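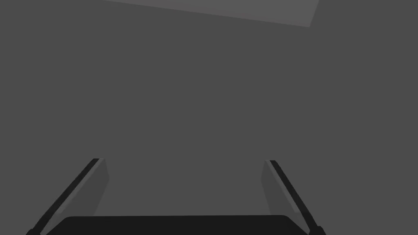
Preparing and Submitting a Room Reservation Request

Applies to: all departments and affiliated groups using the Collow Building

This page explains how to reserve a meeting room in the Collow Building, how to change a reservation, and how to release a room that is no longer needed. Staff who book on behalf of a visiting group should also read the section on outside guests.

Before you begin

You will need a department code, the expected attendance, and the name of one person who will be present for the whole meeting. That person is the responsible host. Students may attend but may not be listed as host.

Rooms on the first floor seat up to 25 people. The Mao Lecture Hall seats 148 and is reserved through a separate form, available from the Scheduling Office.

Submitting a request

1. Sign in to Ultus with your staff account and select Rooms from the main menu.

2. Enter the date, start time and end time. Include setup and cleanup in the times you enter. The system does not add them for you.

3. Enter the expected attendance. Only rooms of suitable size will be shown.

4. Choose a room and select Request. If a room is marked Held, another department has asked for it and the request is still under review. You may join the waiting list or pick another room.

5. Fill in the host name and department code. If furniture must be moved, say so in the Notes field and state the layout you want (rows, square or open floor).

6. Select Submit. A confirmation number will appear on the screen and will also be sent by email.

Requests are reviewed within two working days. A room is not reserved until the status reads Confirmed – please do not send invitations before then.

Changing or releasing a room

Open the reservation in Ultus and select Edit. A change of time is treated as a new request and returns to the review list. A change of host takes effect at once.

To release a room, select Cancel and confirm. Rooms should be released by 8 a.m. on the day of the meeting. Departments that repeatedly leave confirmed rooms unused may be asked to book through the Scheduling Office for the rest of the term.

Outside guests

Guest names must be entered in the Zirno visitor list before arrival. The responsible host meets guests at the front desk and returns their badges at the end of the visit.

Repeating meetings

Weekly and monthly meetings may be entered as a series for one term at a time. Requests for the spring term open in December.

Contact

Questions about reservations: Yutong Hou, Scheduling Office
Questions about furniture and room setup: Sem Coppens, Building Services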